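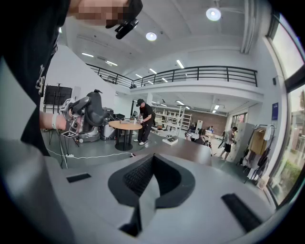

4. Recording a demonstration with the hand-held grippers

Devadiga Hand Tool Guide, Section 4
By the Laremero documentation desk
16 December 2025
Print this page | E-mail this page
Shares: 26 | Comments: 7

This section covers recording a task by hand with one or two grippers. Remote control of the arm is in Section 5. Charge both grippers and finish the lens check in Section 3 before you start.

4.1 Set up the work area

1. Choose a table you can reach without stretching. A round pedestal table or a plain rectangular one will do. Two people can record at separate tables in the same room as long as each pair of grippers has its own session name.

2. Put out only the objects the task needs. Small boxes and bottles are good first objects.

3. Check the floor. Move cables away from the places where you will step, or tape them down.

CAUTION: If a mobile base or arm is parked in the room, press its stop button before anyone picks up a gripper. Recording does not need the robot to be powered.

4. Leave the room lights on, including on sunny days. If a window is directly behind the table, turn the table so that you work with the window to one side.

Note: The wide lens takes in most of the room. Tell other people when you are recording. They can walk past in the background, but they should stay out of reach of the table.

4.2 Pair the grippers

5. Switch on the left gripper, then the right. Wait for a steady light on each.

6. Open Flosinport on the recording computer and select New session.

7. Hold the grippers so the square marker on each one faces the lens of the other. Keep them still until Flosinport shows both names in green.

8. If only one name turns green, wipe the marker with a dry cloth and try again. Do not use alcohol on the marker. It lifts the ink.

9. Open and close each set of jaws fully, three times. The width reading should return to zero every time the jaws close. If it stops short, look for crumbs or tape in the jaw recess.

4.3 Record

10. Stand in your starting position with the jaws open and pointed at the table. Press the trigger button once. You will hear one beep.

11. Do the task at a slow, even speed. Work only with the jaws — do not steady an object with your fingers or your sleeve.

12. When the task is done, open the jaws, move back to the starting position and press the button again. Two beeps mean the take is saved.

13. Put the objects back in slightly different places and repeat. For a simple pick-and-place task, Dirnier training needs 30 good takes.

Note: If you drop something, stop the take and mark it Reject in Flosinport. Do not pick the object up and carry on.

CAUTION: Keep fingers clear of the jaws while a take is running.

4.4 Errors

Error 802, tracking lost. The gripper moved too fast or the lens was covered. Reject the take, hold the gripper still over the table until the light is steady, and start again.

No beep on the second press. The take is still running. Press again and hold the button down until you hear two beeps.

The older one-button grippers were dropped from this guide in September. Their instructions are in Appendix C.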